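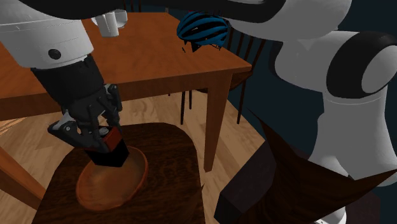 Robot arm and hand, computer rendering

Clemitcombe Racecourse – Pre-Meeting Track and Stable Inspection
Month: October
Inspected by: Demetrio Quintana
Reviewed by: Kwok-wai Tseng

Mark each item OK, FIX or N/A. Anything marked FIX on the track itself must be cleared before the first horse leaves the paddock.

TRACK

1. Running rail, home straight – OK
2. Running rail, far turn – FIX
Two posts leaning inward past the Deschamps crossing. Reset and check again by 11 a.m.
3. Turf surface, full circuit – OK
Divots from the last meeting filled. Slightly softer along the inside on the far turn.
4. Crossing mats – FIX
Mat at the Deschamps crossing has a lifted corner. Pin down or replace.
5. Furlong markers – OK
6. Irrigation heads flush with ground – OK

STARTING GATE

7. Front gates open together, tested from the stand – OK
8. Padding in stalls – FIX
Split seam in stall 2, left side. Tape will not do – it was taped last time and came off. Needs a new pad.
9. Tow hitch and safety chain – OK
10. Backup battery – OK

PADDOCK AND STABLES

11. Rubber walkway – OK
Swept. Some wear at the gate end, still grips.
12. Stall latches, Trandthorpe barn – OK
13. Stall latches, Hastthorpe barn – FIX
Latch on 80 does not catch unless you lift the door. Keep the stall empty until the hinge is raised.
14. Fire extinguishers, tags current – OK
Unit 633 moved back to its hook by the feed room.
15. Wash bay drains – OK
16. Hay stored clear of light fittings – OK

MEDICAL AND EMERGENCY

17. Horse ambulance, ramp and winch – OK
18. Screens on board – OK
19. Rider ambulance route clear – FIX
Trailer parked across the service road behind the weighing room. Owner called.
20. Radios, all channels – OK
Weak signal at the far turn, same as before. Use channel 2 there.

Reviewer comments (K. Tseng): Item 2 rechecked, posts straight. Item 4 mat replaced. Item 19 trailer gone. Items 8 and 13 still open – stall 2 and box 80 not to be used.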